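Start Profil Themen Suche Anmelden

So, Thread zur Verpackungsverordnung, weil ich seit heute früh im Entwurf stecke und mir der Kopf raucht. 1/

Kurzfassung: Das Umweltamt will die Ausnahme für dünne Folien streichen. Bisher fiel alles unter der Mengenschwelle einfach raus. Neu: Meldepflicht für alle, auch die Kleinen. Frist für Stellungnahmen endet im August. 2/

Wichtig – gemeldet wird künftig nach Material UND nach Anlage. Wer zwei Standorte hat, meldet zweimal. Steht nicht im Paragrafen, steht in der Anlage 11. Hab ich beim ersten Lesen auch überblättert. 3/
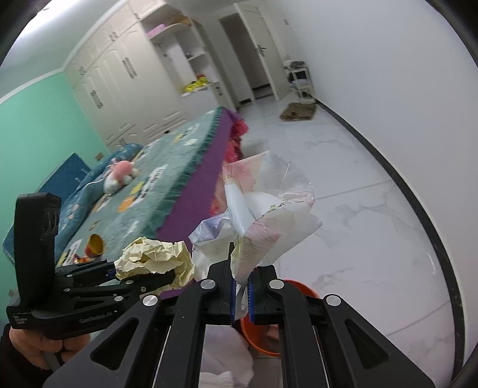 Schwelle alt: 4.000 kg im Jahr. Schwelle neu: 100. Das ist praktisch keine mehr. Ein Bäcker mit Brötchentüten ist da drüber, ein Onlinehändler sowieso. 4/

Chandrasekhar Hegde hat die Begründung auseinandergenommen (lest das, ist lang, lohnt). Sein Punkt: Das Amt beruft sich auf Zahlen vom alten Register, und da fehlen die Kleinmengen ja gerade. Zirkelschluss. 5/

Gegenmeinung von Chi-keung Kuo: ohne Meldung keine Daten, ohne Daten keine Quote, irgendwo muss man anfangen. Finde ich auch nicht falsch ehrlich gesagt. 6/

Bußgeld: bis 3.000 Euro beim ersten Mal. Keine Übergangsfrist. Gar keine. Bei der letzten Novelle gabs wenigstens ein Jahr. Das wird der Teil, über den sich alle aufregen, und zu recht. 7/

Die Verbundfolien sind übrigens komplett ungeklärt. Papier mit Kunststoffschicht: ist das Papier? Kunststoff? Der Entwurf sagt »überwiegender Bestandteil«, sagt aber nicht ob nach Gewicht oder Fläche. Macht in der Praxis einen riesen Unterschied. 8/

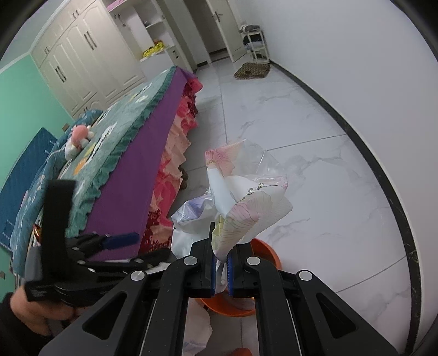
Zerknülltes Papier mit Blütenmuster in Rosa und Flieder, darunter eine orange Wanne.

Gurine und Hestatach haben schon angekündigt, dass sie Stellung nehmen. Gurine eher wegen der Fristen, Hestatach wegen der doppelten Meldung. Von Nullum hört man bisher nichts. 9/

Wer selber schreiben will: konkrete Paragrafen nennen, Formulierungsvorschlag dazu, kurz halten. Allgemeines Schimpfen wird abgeheftet. Und bitte nicht den Mustertext kopieren, der gerade rumgeht, da ist noch die alte Nummerierung drin. 10/

Nachtrag weil mehrfach gefragt: nein, Mehrweg ist nicht betroffen. Ausser bei der Umverpackung. Dazu vielleicht später mehr, muss jetzt los.

Ähnliche Beiträge
Altes Register, neues Register: wer meldet wo?
Stellungnahme schreiben – was ins Anschreiben gehört
Mehrwegquote: Streit um die Berechnung
Klärschlamm, nächste Runde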